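Trekolach Lounge Arm
Table clearing and snack service for staff lounges, serviced apartments and waiting rooms

Models: L13, L19
Maker: Trekolach
Sold and serviced by: Jongate, Mudatville
Page updated 06/09/2020

Overview

The Lounge Arm is a single arm with a two-finger gripper, sold for rooms where people sit down, eat something small and leave. It handles bowls, dishes, paper cups, small boxes and utensils on a table at or near seat height. It is meant for sites that already have housekeeping staff and want to take the repeated table rounds off their list.

It works in a furnished room. The furniture does not have to be moved out or bolted down, but the arm needs a clear path to at least one side of the table. Staff set up a table once from the tablet, name the items that belong on it, and save it as a station.

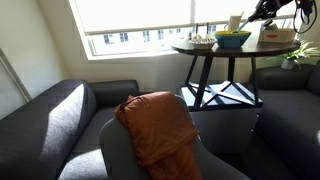

Utensil work: the gripper holds a teal utensil in the bowl on a round side table.

What the arm does in a shift

A usual shift is a list of stations and a time for each. At each station the arm can stir or portion from an open bowl, put a utensil back in its bowl, move a dish to the tray, and pick up cups. Staff can change the list at any time. The pause button on the tablet stops the arm where it is, and the red button on the base cuts the power to the motors.

Stations can be saved with up to 19 named items each. Items that were not named are left alone. This covers phones, keys, mail and anything else a guest puts down. If an unnamed item is in the way, the arm skips the station and sends a note to the tablet.

What changes for staff

Sites that switch over should expect the work to move around more than it shrinks. At the Minhas serviced apartments, where the L13 went in last August, the lounge attendants used to make a table round every half hour. They now make one in the morning and one before closing, and the arm covers the time between. Hours were not cut. The attendants took over the linen count, which had been done by an outside firm, and they answer the tablet notes.

Some jobs stay with people:

Wiping spills and crumbs
Folding throws and hanging up jackets left on chairs
Watering plants
Filling bowls and checking food dates
Deciding what to do with things guests leave behind

There is new work too. Someone has to wash the finger pads at the end of each shift, and someone has to keep the station list current when furniture is moved. Minhas gave both jobs to the attendants and moved them up one pay step. We suggest settling this before delivery. Sites that left it open called us a lot in the first weeks.

Training is one half day for attendants and one full day for the person who will own the station list. No programming is needed.

Light and windows

The cameras handle daylight from a window behind the table. Direct sun on a glossy shelf or a white dish can slow down the item check. Lower the shade partway if the tablet shows repeated notes from the same station at the same hour. Full blackout is not needed.
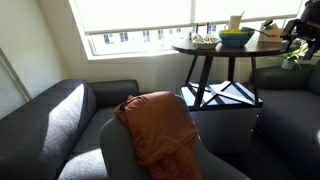

Side table by a window, shade partly lowered, with the arm on the right.

Fitting the room

Round and square tables both work. Lightweight tables should have rubber feet. Low shelves under a tabletop can be saved as their own station, but the L13 will not reach a shelf from the far side. Order the L19 if the table stands between two sofas and can only be reached over an armrest.

Run the cable where guests do not walk. A cable cover is in the box.

Specifications

Gripper: two-finger, replaceable pads
Color: black
Power: standard wall outlet
Maximum item weight, L13: 1000 grams
Saved items per station: 19
Pad sets included: 13
Control: tablet (included), pause button, red stop button
Languages on tablet: English, Spanish

In the box

Arm and gripper, base, tablet with charger, cable cover, tray, pad sets, printed quick guide, wall card with stop instructions

Ordering

Part number for the L13 kit is 2694. The L19 is built to order, so please send a sketch of the room with the table height and the distance to the nearest outlet. Jongate delivers and installs in Mudatville and nearby towns. Buyers farther out can pick up from the Mudatville depot or arrange their own freight.

Replacement pads, trays and cable covers are sold separately. Used pads can be returned with your next order.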